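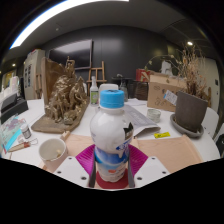 Part-time gripper tech wanted (Drisville)

Hi! I'm Junpei Ueda, and I look after the hand-held grippers at Floline. I've been doing it alone since March and I'd love a second pair of hands, so I'm writing this ad myself and you'll have to forgive the style.

We have a set of hand-held two-finger grippers that people carry around and use to pick up everyday stuff: bottles, cups, jars, whatever is on the table. Each one has a camera on it. The recordings go to the Arsenault team down the hall, who use them to teach a robot arm to do the same jobs. You won't be doing any of the teaching. You'll be keeping the grippers in shape, and that's a full plate, believe me.

What the job looks like

Most of it is fingers and pads. The fingers are white blocks held on with small screws, and the pads are the ribbed magenta pieces on the inside faces. Pads are what we go through. They pick up dust and label glue, the ribs get rounded over, and then a smooth plastic bottle starts to slide when you tilt it. We have 184 pads in the drawer right now (I counted, I'm that kind of person) and the log says I've changed 172 since I started it.

A normal shift goes something like this. You take a gripper off the rack, wipe the pads, and squeeze it shut slowly while you look at the gap from the front. If the two pads meet at the top before the bottom, one of the fingers has shifted, so you back the screws off a little, square it up and snug them down again. Snug, please, not gorilla tight! I've pulled more stripped screws than I want to talk about. Then you do the bottle check: grab a capped bottle low on the body, lift it, tip it each way, set it back down. Do that with three or four different things, write up what you did, next gripper.

After that come the cameras. Lens wiped, mount checked for wiggle, one short test recording, and you watch it back to make sure both fingertips are in view. We keep all of this in a homemade tracking sheet called Ernum, which is ugly and which I'm very fond of. It has 2,268 entries in it. You can complain about the column names, everyone does.

Once a week or so there's a real repair. A finger that won't return all the way, a sticky slide, a cable somebody has yanked. I'll show you how to take the jaw apart and get it back together with no parts left over.

Who I'm hoping for

Somebody patient who likes small screws. If you've fixed bikes, sewing machines, game controllers, cameras, instruments, great, tell me about it. No degree needed and no coding either. You should be okay typing notes that another person can follow, and okay with telling me when you've broken something (I have broken plenty). You'll be sitting at a bench for long stretches, with some walking around to swap grippers out while people are using them.

The practical stuff

It's 2 afternoons a week to begin with, and I'd like to bump that up if we get along and the work keeps coming. Paid hourly, and paid for training too. We're on the ground floor in Drisville with parking behind the building. Tools are supplied. If you have a favorite screwdriver, bring it, and put your name on it.

How to apply

Send a few lines to Tyson Petrenko, our office manager, at the address on the Floline contact page, and put "gripper tech" in the subject line so it gets to me. A resume is fine but I care more about one paragraph on something you took apart and put back together. Please get it to us by 2023-08-20. I'll read every one and I'll write back either way. If it looks good, we'll have you over for an hour at the bench, you can swap a set of pads, and you can ask me anything you like about the work.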